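How to get back into your kayak from the water (when you haven't got Olympic shoulders)

I put off learning this for two whole summers. I could paddle, I could steer, I could even edge a bit if the water was flat and I was feeling brave, but the thought of falling out and having to haul myself back in gave me the collywobbles. So I stayed near the bank, and I missed out on a lot of good paddling because of it.

Then my friend Domnica Iordache dragged me down to the slipway at Ondrejka one evening in September and made me fall in on purpose. Again and again! By the time we packed up I could do a self-rescue with a paddle float, and I've been nagging everyone else to learn it ever since.

What you need

A sit-in kayak with bulkheads or air bags at both ends (without them it fills up like a bath and you'll never get it empty), a buoyancy aid that fits snugly, a paddle float and a hand pump. My float is an inflatable Gekinow with two chambers. Foam ones are quicker because there's nothing to blow up, but they take up half the back deck. You also need another person on the water with you. Please don't practise this alone, however calm it looks.

Dress for the water and forget what the air is doing. The lake was 16 degrees the first time I tried and I was very glad of my wetsuit.

Before you start, you should already be happy getting out of the boat upside down, spraydeck and all. If you're not, book a session with a coach and do that first.

Step one: fall out and hang on

Capsize, pop the deck, push yourself out, and keep one hand on the boat the whole time. This matters more than anything else I'm going to tell you. A breeze you'd hardly notice sitting down will push an empty kayak along faster than you can swim in all that kit. I hook an elbow over the hull and keep the paddle in the same hand.

Step two: sort the float out

Leave the boat upside down for now. Slide the float over one blade, clip the strap round the shaft, then blow it up. Clip first! I did it the other way round once and watched my float bob off towards the reeds while Domnica laughed so much she nearly joined me.

With cold fingers the valves can be fiddly, so have a go at home with wet gloves on. You'll feel daft in the kitchen but it does help.

Step three: flip the boat

Reach under, grab both sides of the cockpit rim and push up hard and fast as you roll it over. The quicker you do it, the less water you scoop. Then move round to just behind the cockpit, on the downwind side if there's any chop, and lay the paddle across the back deck so the float sticks out sideways on the water like an outrigger.

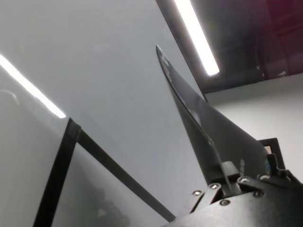 Domnica reckons most people go wrong at this point by trying to climb up, when they ought to be swimming up. Get your legs floating out behind you, she says, kick as if you're doing front crawl, and slither on to the deck on your belly.

She's right, and it took me four goes to believe her. If your legs sink under the hull you're just doing a pull-up, and I can't do a pull-up.

Step four: slither and twist

Once your chest is across the back deck, hook your nearest foot over the paddle shaft, then get the other one into the cockpit. Bring the first foot in after it. You should now be face down, looking at the stern, feeling like a seal. Stay low and keep your weight towards the float side. Slide your legs down into the boat, and when your hips are level with the seat, twist round slowly, always turning towards the float with a hand on the shaft.

I'll admit I rushed the twist on my first few tries and went straight back in on the other side. Slow down -- slower than that, even.

Step five: pump out

Leave the float where it is, stuck out to the side, while you pump. A boat with water sloshing about in it is horribly wobbly. I tuck the paddle under my forearms and use both hands on the pump, which is a Skulluder I got second-hand and has never let me down. When it's mostly empty, put your deck back on, let the float down and stow it properly.

A few odds and ends

Practise on both sides. I have a favourite and I bet you will too, but the wind doesn't care which one it is.

Start on flat water, then try it with a bit of chop once you've got the knack. We moved on to the bay at Flastano the following summer and it felt like learning it all over again for the first ten minutes.

Stop when you're tired or you begin to shiver. It's surprisingly hard work, and your last attempt of the day will be your worst. Bring a flask and a woolly hat, and leave them in the car where they'll stay dry.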